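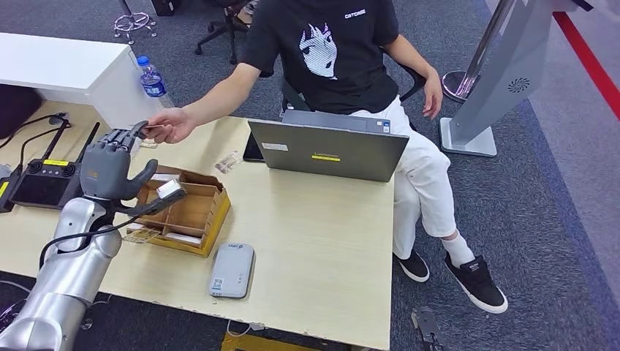 Modier handover stack – FAQ

Questions that keep landing in the inbox. Last edited 6 November 2018 by Dexter. Ask Mechthild Riedl if yours isn't in here.

What does Modier do?
Person-to-robot handovers of small flat things. Cards, tickets, paper slips. Perception, grasp timing, finger control. It does not do navigation, speech or anything with a screen.

Does it work with any hand?
Five-finger hands, if there's a driver that takes joint targets and gives back motor current. Two-finger grippers sort of work, set hand.profile to "pinch" and expect to retune.

Why does the hand open and then just sit there?
It's in WAIT. It stays there until the tracker has a card AND the person's fingers in the same region. Usual causes:
– card edge-on to the camera, nothing to segment
– skin mask swallowing the card (white card, bright room – lower mask_gain)
– the arm never reported "settled", check the topic arm/state

Fingers close too early. How do I fix it?
Raise close_delay. Default is 80 ms, fine for slow people. If it's still early your clocks are probably off between the camera PC and the arm PC. Sync them first, then touch parameters. Please.

Fingers close but the card slips out
Thumb target is off. Run calib_thumb again with the card you actualy use, thickness matters more than you'd think. Antigoni Nikolaidis has notes on this in the wiki under "thin stuff".

Can I run it without the depth stream?
Yes, since version 3. RGB only, distance comes from hand size. Worse on children and on long sleeves. Don't use it for demos.

What's error 257?
Planner timeout. No collision-free path to the offer pose inside the budget. Nine times out of ten somebody moved the table and didn't update the scene file. Laptops and boxes on the desk count as obstacles too, if you didn't add them the planner will happily go through them.

Planner or servo for the last bit of the move?
Servo. The planner gets the arm to the offer pose, then hands over. Don't replan while a person is holding the other end – the Renar branch tried that and the motion was jerky enough that Konrad Prantl pulled it.

How do I stop it mid-handover?
Hardware stop, always. The software stop ramps down over 2 seconds and that's not a safety function. It's in the README in capitals.

Does the release side work too, robot giving the card back?
Partly. It lets go when it feels a tug, threshold is release_pull. No vision in that loop yet. Emil Lanz is on it, should be in by March.

Can I record a session and replay it?
modier-rec start / modier-rec stop. Replay feeds the perception only, the arm stays put unless you pass --live. Don't pass --live with anyone sitting at the desk.

Which config do I start from?
desk_seated.yaml for a person sitting across from the arm. kiosk.yaml is older and nobody maintans it.

Where do bug reports go?
The tracker, with a recording attached and your yaml. No recording, we can't do much. Log lines pasted into chat get lost.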